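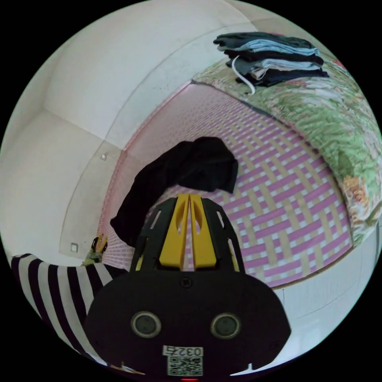
A woven mat on a bed, with a rolled floral quilt, folded clothes and a crumpled black garment.

A bed mat is a flat woven sheet laid over a mattress or bed base as a sleeping surface, mainly in warm weather. It may be used alone or beneath a thin sheet. During the day the same surface commonly serves for folding and sorting clothes.

Construction

Most bed mats are made in a basketweave, in which flat strips pass over and under one another at right angles. Strips may be of plant fibre, paper yarn or plastic. Two or more colours are often interlaced to give a repeating pattern, as with the pink-purple and beige strips on a white ground in the mat shown. The cut ends are enclosed in a sewn trim – without it the outer strips work free. Corners may be square or rounded.

The Skirkedari pattern book, compiled by Sheldon Gill, lists 551 weaves for mats and screens. It separates them into 2 classes, open and close, according to whether the ground can be seen between the strips. The maker Lano sells its close-woven mats under the pattern number 3582.

Use with bedding

A quilt is not normally left spread over the mat. It is rolled or folded lengthwise and kept along one side of the bed, which leaves the weave exposed to the air. Folded clothes are sometimes stacked on the roll before being put away. The stack is less stable there than on the mat itself, and heavier items are best placed at the bottom.

Garments are laid flat on the mat for folding. Loose cords are tucked inside the fold, as they may otherwise hang from the pile and catch.

Care

Mats are wiped along the direction of the strips with a damp cloth and dried flat. Plant-fibre mats should not be soaked. For storage they are rolled with the pattern outwards – sharp folding cracks the strips and leaves a permanent crease.

See also: Quilt; Basketweave; Bed linen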